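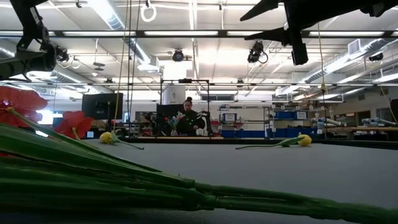

Subject: Re: [teleop-users] Flower picking, pauses before the grasp

On the Trollgate list, earlier this month, the Mitside bench wrote:

> We have recorded 34 demonstrations of the flower task by remote control and the
> trained policy still stops over the stem and hovers. Sometimes it waits
> up to 12 seconds and then closes on nothing. The red ones are fine. The small
> yellow ones are where it goes wrong. Has anyone else had this with thin stems?
> Should we go back to moving the arm by hand?

Yes, we had the same thing with thin stems, and in our case the hovering came from the operators. When you drive the arm with the Nieminen handset you can't feel the stem, so you stop above it and check the side view before you close. Do that in every demonstration and the policy learns to stop there as well. It has no way of knowing you were only looking.

I went through our recordings and cut every pause out of the approach. That helped a bit but it left a jump in the motion at each cut, and the arm twitched there when we ran it. We threw those out and recorded again with a few rules.

1. Practise the grasp without recording until you can do it in one movement. It took me 13 tries before I stopped hesitating.

2. Lay the yellow flowers down with the stems at different angles. We had been putting them down the same way each time out of habit. Two on the grey table with the heads at opposite ends is a good start, then turn one of them between takes.

3. Grab the stem well away from the head. If there is a leaf near the head, stay clear of it, as the fingertips catch on it.

4. Keep the thick green stems in a bundle at the near edge of the table and leave them there for the whole take. If they get moved partway through, bin the take.

5. If you miss, open, lift and go again in the same take. We kept 9 of those on purpose. Before that the policy had never seen a miss and just sat there with the fingers closed.

On moving the arm by hand: we tried it and I would only use it for the coarse part. You do feel the contact, but your own hand and sleeve end up in the camera view, and the policy never sees those when it runs alone. If you do go that way, record the joint positions while you push the arm, then play the motion back with your hands out of the way and record the cameras on the playback. Put the flowers back exactly where they were first. Masking tape on the table works for marking the spots, but peel it off before the playback.

One question back to you. Are you logging the gripper command or the measured finger position? The Anel driver gives you both under nearly the same name. On a thin stem the measured position hardly differs from fully closed, so a good grasp and an empty one look alike. We log both now and train on the command.

I can send our take sheet if it's of any use. It's a plain text file with a line for each take: stem angle, which flower, missed or not.

Mitside folks, please reply to the list and not just to me, as a couple of others asked about the same thing in May.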